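# Skekby Table Kit – notes from my test bench

Last updated: Tuesday, July 21, 2026

I've been trying out Tilska's two-arm kit on dish sorting, and this README goes with the recordings I made along the way. 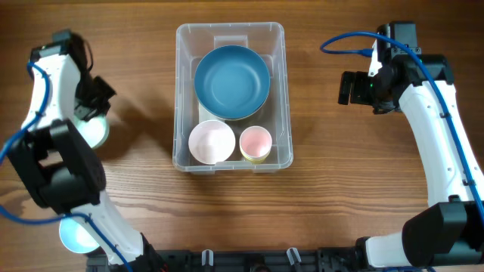
Setup took me most of a weekend in June, and I'd blame the manual for half of it. Once both arms were talking to my laptop, though, I had a great time! There are 68 episodes in here, all bowls and cups going into a plastic bin. I drove every one by hand, so expect some wobbles.

What I like: the arms feel light to steer and the grippers are easy to swap. What I don't: the cable clips – I've ordered spares twice now.

Episodes 2 and 7 have a short gap in the joint logs. I left them in, but skip them if you're training anything.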